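Stovham Computer Refurbishing: Frequently Asked Questions
Opening up and rebuilding a donated desktop

We get a lot of the same questions from people who have just picked up an old office tower and would like to get a little more life out of it. I've gathered the most common ones on this page, with the answers I'd give you across the counter if you had time for a chat.

Do I need to stand the tower up or lay it down?

Lay it down, please! With the side panel off and the case flat on a steady table, you can see the board, the power supply and the drive bays all at once, and a dropped screw has far less distance to travel.

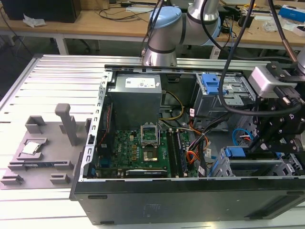

Marlow Quintela
Bench Lead, Stovham
Updated 12/13/23

Before you lift anything out, unplug the power cord and hold the power button in for a few seconds. Then touch bare metal on the chassis, and do it again whenever you've wandered off for coffee and come back. It's a small habit, but a good one.

What should I look at with the processor out?

The socket, and take your time over it. With the bracket swung up, the gold contacts are out in the open, and they really don't like fingers, sleeves or stray screwdrivers. Look across them from a low angle with a good light. If you see one that sits differently from its neighbors, stop there and bring the machine in to us.

The memory slots are worth a look while they're empty, too. Open the latches gently and blow out any dust with short puffs of canned air, keeping the can upright. The coin-cell battery is easy to reach on most boards, and if your clock keeps forgetting the date, it's the first thing I would change.

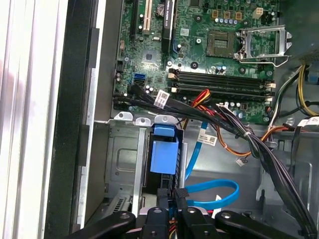
Can I leave the graphics card in?

You can, for cleaning and for most memory work. If it's in the way, undo its bracket at the back of the case first and release any catch on the slot, then draw it straight up (no rocking it side to side, however tempting that gets).

How do I know the memory is seated properly?

Match the notch in the module to the ridge in the slot, then press evenly on both ends until the latches close. A module still resting at a slant isn't in yet. Move any loose wires aside before you press, particularly the flat data cables, which have a way of sneaking underneath your hand.
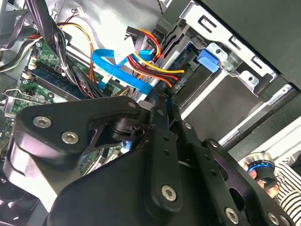

What do you charge for a checkup?

A basic checkup is $93, and that covers a cleaning and a memory test. Please allow 2 working days, or a bit longer in March when the school machines come in. Parts are extra, and we'll always call you before ordering any.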